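Subject: Re: [quiltcare] Folding vs. stuffing the big comforters
From: Meriem Shawky

Ismail Ouazzani wrote:
> I've been on the Belkadi method since July and I'm sold. Lay the
> comforter flat on the bed, fold in thirds along the stitching, wait
> 15 minutes, fold again. The seams work as hinges, so the filling
> never shifts and you get no creases. Should work on anything quilted.

Ismail, I'd like to believe this, but "anything quilted" is doing a lot of work. Which seams are we supposed to fold along? On a plain box-stitched comforter, fine, you have straight lines both ways. Plenty of them aren't made like that. Mine is a Plurkell, the orange-red one, and I spread it on the bed last night to look for these hinges.

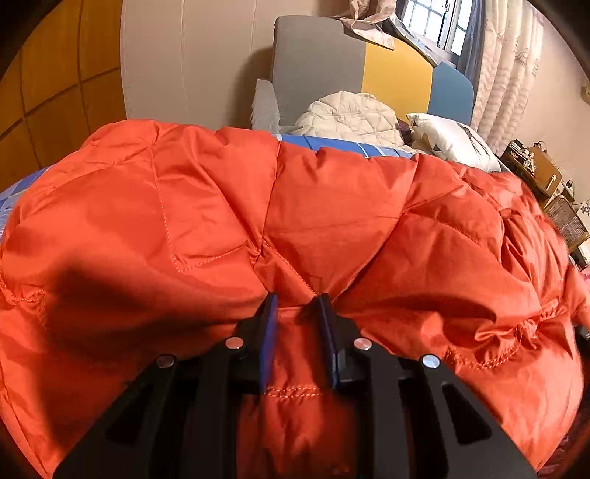
The orange-red one on the bed. Seams bend and curve, creases between them.

One line of stitching drops, turns a sharp corner and heads back up. Another is a long curve. Fold that in thirds and you'll be folding straight across the fat part of a panel whether you like it or not.

I also don't see what the 15 minutes is for. If the air is going to come out, it comes out when you press on it – and if it isn't, waiting won't help. Has anyone timed it both ways on the same comforter? Two people saying it feels flatter doesn't persuade me.

For now I'm sticking with a loose roll and a cotton bag, top shelf, nothing on top of it. It takes up more room, I admit.

If someone has a curved-seam one that really does fold neatly, tell me the make and I'll try again.

Meriem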